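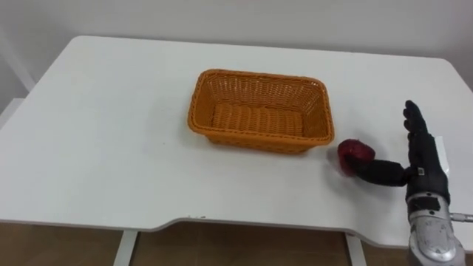
Baskets and tables, June

The Lumance reading room was refitted over the spring. Babatunde Uzor chose the furniture and Ezekiel Kowalczyk looked after the smaller things: baskets, trays, lamps. Most of it is now in daily use.

White table with orange basket
The curved recess in the front lets a person sit close to the work. The top is matte and shows smudges, so it gets a wipe at the end of the day. The basket is woven, with a rolled rim and an open pattern near the top.

About the baskets
We ordered 2 sizes from Halvorsen. The larger ones go on the tables and the smaller ones stay on the shelves by the window. Orange was Ezekiel's choice — the room is mostly white and gray, and he wanted something that could be found quickly.

About the tables
The rounded corners were a requirement, as the aisle to the back door is narrow. Babatunde tried a straight-edged table first and sent it back.

Prints of the gallery are kept at the front desk. Ask for folder 842.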